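Sites > Wokuria > Safety > Walkthroughs

Arm station check, kitchen unit, Wokuria
Date: 24 March 2022
Checked by: Sadia Mengal
Station lead: Kyrylo Savchuk
Form 1413

1. Base clamps tight - OK. Hand checked, all of them. Add to start of shift list.

2. Cables clear of joints - WATCH. Loops hang low when arm reaches out over table. Kyrylo to re-strap before next run.

3. Stop button in reach of seated person - FAIL. Had to stand up and lean for it. Move it.

4. Grip on glass - OK w/ comment. Lid task only, no knives at this station until Broda signs off.
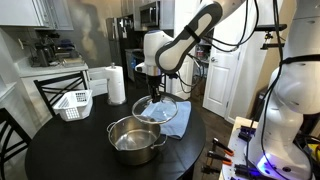 Item 4, lid held by the knob over the table, pot and towel below.

5. Hands out while arm is moving - FAIL. Two people still reach in to straighten the towel. Old habit from when they did the whole job by hand. Needs a talk, not a write up.

6. Staffing. Used to be 2 on pots and lids, now one watches and resets. Watcher says eyes get tired, wrists feel better. Asked for 40 min turns then swap. I agree, Kyrylo checking with Pacheco re scheduel.

7. Training - PARTIAL. Evening crew has not had the restart lesson. They wait for Kyrylo every time it stops, he gets called at home. Not ok long term.

8. Job titles. Came up again, "operator" is on the badge but pay sheet still says kitchen hand. Not a safety item but writing it down, people are sore about it.

Recheck items 3 and 5 before station goes back on full shift. Full reveiw in August.

S. Mengal

Kanville Safety Desk, ext. 909 | © Kanville | Back to top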